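3.2 Marking out shared work surfaces

The second part of the study looked at how people divide a surface they have to share. Earlier work on shared kitchens and craft rooms has mostly dealt with booking rules and storage. Much less has been written about the surface itself, and in particular about whether lines drawn on a table change how far people spread their things.

We collected records from 6 shared workshops in the Fendalow district. All were open to members of the public who paid by the month, and the main activities were sewing, bookbinding, model making and small repairs. Each workshop had at least one large table used by two or more people at a time. Members filled in a short card at the end of each visit, giving the length of the visit, the part of the table they had used and whether they had needed to move anyone else's materials. In total 1,631 cards were returned, of which 109 were left out because the part of the table was not given.

Four of the workshops already marked their tables in some way. The commonest method was coloured tape, either stuck straight on to the table top or laid over a paper cover. Tape was liked because it could be put down in an afternoon and taken up again without harm to the surface. Painted lines were used in one workshop, and members there complained that the spacing could not be altered when larger pieces of work came in. The remaining 2 workshops had plain tables and served as the comparison group. 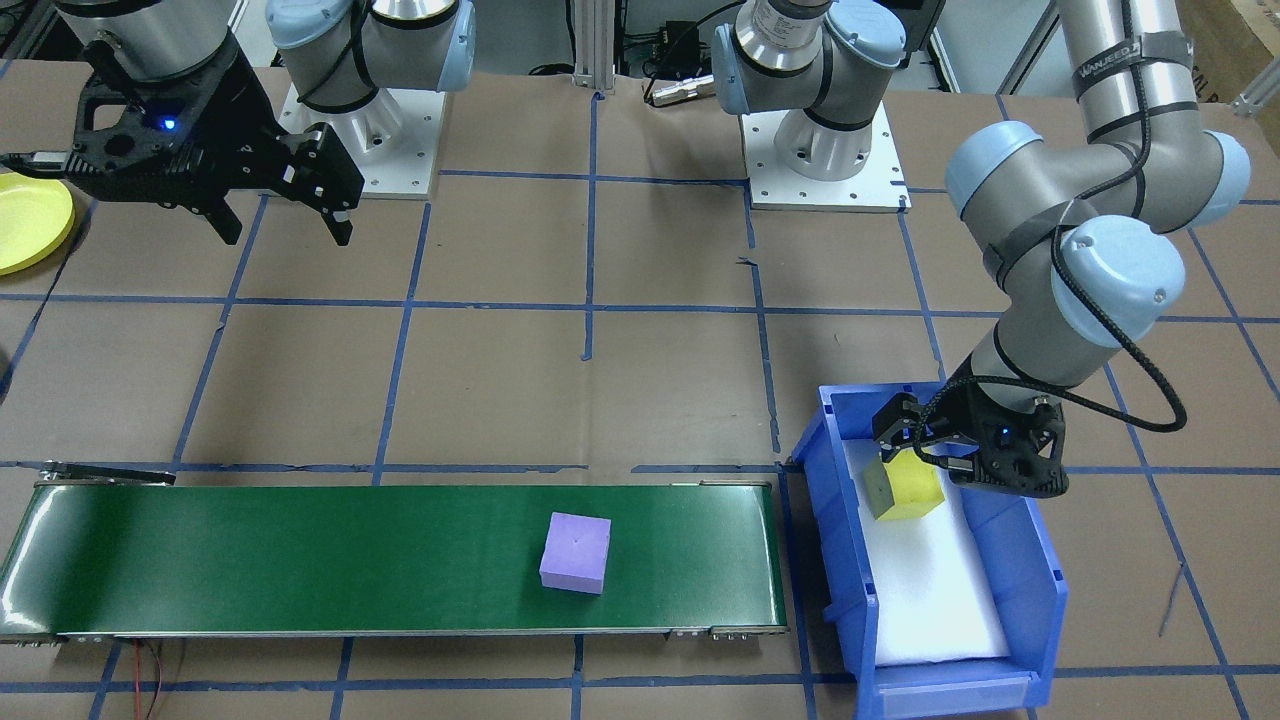
Figure 2. Brown paper table cover marked with a grid of blue tape lines.

Grids and single dividing lines were not used in the same way. Where a table had only one line down the middle, members treated it as a border and seldom crossed it, even when the other half was free. On tables with a grid, members tended to describe their place by the number of squares they had taken, and several cards recorded a square being lent to a neighbour for part of a visit. This kind of lending was not recorded at all on the plain tables, where the usual remark was that somebody's fabric or card had "drifted".

Paper covers brought a problem of their own. Bookbinders and model makers cut through them, and when a cover was replaced the grid had to be laid again. At the Okonkwo workshop this was done by whoever opened up in the morning, and the squares varied in size from one cover to the next. Members noticed the change — some mentioned it on their cards — but it did not seem to affect how they shared the space.

We did not measure the tables ourselves, and the cards rely on each member's own account of where they worked. Short visits are also likely to be missing, as a card was often thought not worth filling in for a quick job. The effect of lighting and seating on choice of place is dealt with in section 3.3.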